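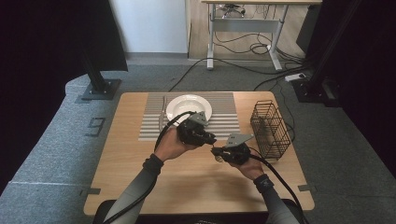
Place setting table, both grippers in hand. Bowl and knife on the striped mat, wire basket off to the right.

Sunday, after the open day

Writing this up while I still have it in my head, and while my feet are still reminding me that I stood from ten until past four. Milan has gone home, and I've promised him notes he can use for the next one, so these are partly for him and partly for me (and for whoever opens this notebook next year wondering how we laid things out).

First the good news – people came! The clicker at the door read 230 when we locked up, and Poul says the last open day in the old building got 140, so we're all rather pleased with ourselves. A big group came over from Drurby on the morning bus and went straight past the posters to the table setting demo, where they stayed much longer than the schedule allowed. I didn't have the heart to move them along.

The table setting task was a good choice and I'd keep it. Everybody knows what a set table should look like, so you don't have to explain the goal, and you can get on to the interesting part, which is how awkward a table knife becomes when you have to pick it up with jaws in place of fingers. The bowl has that wide rim and gives you something to grab. The knife lies flat and gives you hardly anything. I talked about that for ages with a retired dentist from Ustivthorpe who had opinions about handles, and I've written down her suggestion of trying a knife with a rounder grip.

Things to change at the hand-held station:

Cables. The left one likes to arc over the placemat and ends up in front of the knife handle, and then the person at the back of the crowd can't see the grasp at all. Poul wants to route both of them back over the shoulders. I'd like to try it before we say yes, as I have a feeling they'll tug.

Basket. Keep it on the right, outside the mat. When we tried it closer during Friday's setup I kept knocking it with the right gripper.

Talking and doing at once. I can't. Next time one of us holds the grippers and the other one talks, and we swap every half hour. Milan did this with me for the last part of the afternoon and it went so much better, and he's a lovely explainer – he never makes anybody feel slow.

Questions that came up again and again: how many demonstrations does it take, and does the robot copy you exactly? For the first I told people what's in the Cletamby set as of this week, 1,468 recordings, and that we don't yet know how many of those we really need. For the second I said no, we hope it picks up the general idea and copes when the bowl has moved a bit. A boy asked what happens if you show it something wrong on purpose. I said we try hard not to, and he looked disappointed in me.

The Fahmy arm in the next bay ran 4 public sessions. I only saw the end of one, so Poul should write that up himself, including the business with the emergency stop and the gentleman's umbrella.

To do:
– ask Poul about the shoulder routing
– find a rounder knife
– print more of the one-page handout, we ran out before lunch
– thank the Drurby people, and tell them they can come back whenever they like
– Milan: are your good scissors still under the registration desk?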